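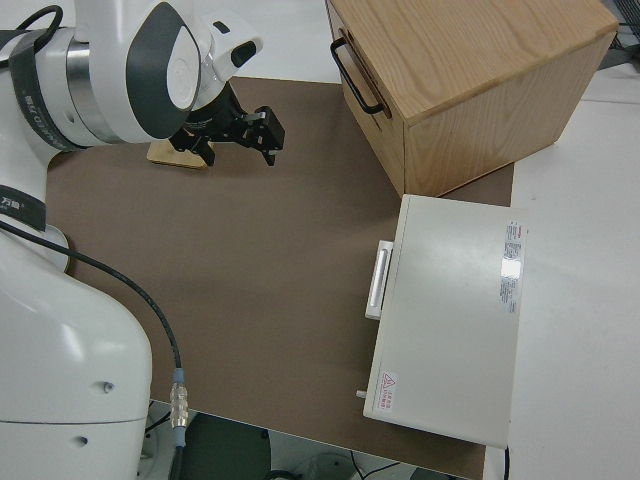
Gorkanano ficha a Vivek Sisodia para su área mercantil y promete, otra vez, acabar con la factura por horas

26 de marzo de 2018

Buscar en el sitio Introduzca su búsqueda

Compartido 17 veces · 0 comentarios

El despacho Gorkanano ha anunciado la incorporación de Vivek Sisodia como socio responsable de derecho mercantil y contratos tecnológicos. La nota de prensa, de tres páginas, dedica un párrafo al abogado y el resto a un nuevo modelo de honorarios que la firma califica de «ruptura definitiva con la hora facturable». Conviene leerla despacio, porque la ruptura tiene bastantes excepciones.

Sisodia llega desde Relard, donde llevaba los contratos de distribución y de licencia de software, y se trae a dos asociadas de su equipo. En Relard confirman la salida con una frase de cortesía y no aclaran quién se queda con los clientes. Fuentes del sector dan por hecho que al menos Tindent, fabricante de material para clínicas dentales y uno de los clientes habituales de Sisodia, cambiará de despacho antes de junio. Tindent no ha respondido a las preguntas de este medio.

El asunto de fondo son las tarifas. Gorkanano ofrecerá a las pequeñas y medianas empresas una cuota mensual de 300 euros que incluye, según el folleto, «asesoramiento mercantil ilimitado». La palabra ilimitado aparece cuatro veces en la portada y ninguna en las condiciones generales. Allí se explica que la cuota cubre consultas por correo electrónico, la revisión de contratos de menos de 17 páginas y una reunión por trimestre. La redacción de contratos nuevos, las negociaciones con la otra parte y cualquier asunto que acabe en un juzgado se presupuestan aparte. ¿Cómo se presupuestan? Por horas.

Preguntado por esa contradicción, Sisodia prefiere hablar de transición. «El cliente quiere saber en enero lo que va a pagar en diciembre, y en la mayoría de los casos se lo vamos a poder decir», afirma. Sobre la minoría restante, que suele ser la que genera las minutas grandes, el nuevo socio se remite a «un presupuesto cerrado siempre que la naturaleza del encargo lo permita». Quien haya contratado alguna vez a un abogado sabe lo elástica que puede ser la naturaleza de un encargo.

Tampoco es la primera vez que la firma anuncia algo parecido. En 2014 presentó una tarifa plana para sociedades de nueva creación que desapareció de su página web sin comunicado alguno. El despacho sostiene ahora que aquello fue «una experiencia piloto» y que las empresas acogidas pasaron a otras modalidades. No facilita cuántas eran ni cuánto pagaron después.

La segunda novedad es una plataforma de revisión de contratos llamada Ji, que el despacho dice haber probado con 3.000 documentos de su propio archivo. La herramienta compara las cláusulas con un repertorio de modelos y señala las que se apartan de ellos: penalizaciones, sumisión a fueros extranjeros, prórrogas automáticas y similares. Gorkanano asegura que reduce el tiempo de revisión «de forma drástica», sin ofrecer una cifra que permita comprobarlo. Tampoco detalla cuántas cláusulas problemáticas pasaron inadvertidas en las pruebas, un dato que a un cliente le importaría más que la velocidad.

Queda además la cuestión de la confidencialidad. Los contratos del archivo pertenecen a encargos de terceros, y la nota se limita a decir que fueron «debidamente anonimizados». Sisodia, que no participó en las pruebas, afirma que se eliminaron nombres, importes y fechas antes de cargar los textos. Un contrato de suministro en un sector con tres o cuatro operadores puede reconocerse perfectamente sin ninguno de esos datos, y el despacho no precisa si pidió permiso a los clientes. A dos meses de que empiece a aplicarse el Reglamento General de Protección de Datos, habría sido un buen momento para contarlo.

En cuanto a la responsabilidad por errores, las condiciones generales la limitan a lo abonado por el cliente en los doce meses anteriores. Con la cuota básica, eso supone 3.600 euros. Habrá que ver si ese límite resiste frente a una empresa que firme un mal contrato confiando en una revisión que nadie hizo con detenimiento. Sisodia responde que todos los informes de la plataforma los valida un abogado colegiado, aunque las condiciones hablan de «supervisión profesional», una expresión bastante más ancha.

La firma aspira a alcanzar 300 empresas abonadas en el primer año. Para atenderlas contará con Sisodia, las dos asociadas procedentes de Relard y tres abogados que ya estaban en plantilla y que conservan sus asuntos anteriores. Salen 50 empresas por letrado, socio incluido, con consultas por correo en teoría sin tope. El despacho no contempla nuevas contrataciones hasta valorar la demanda.

El servicio se abrirá a nuevos clientes en junio, con permanencia mínima de un año y renovación automática salvo aviso con dos meses de antelación. Es una de las cláusulas que Ji, según su propio folleto, marca en rojo.

Compartir · Enviar por correo · 0 comentarios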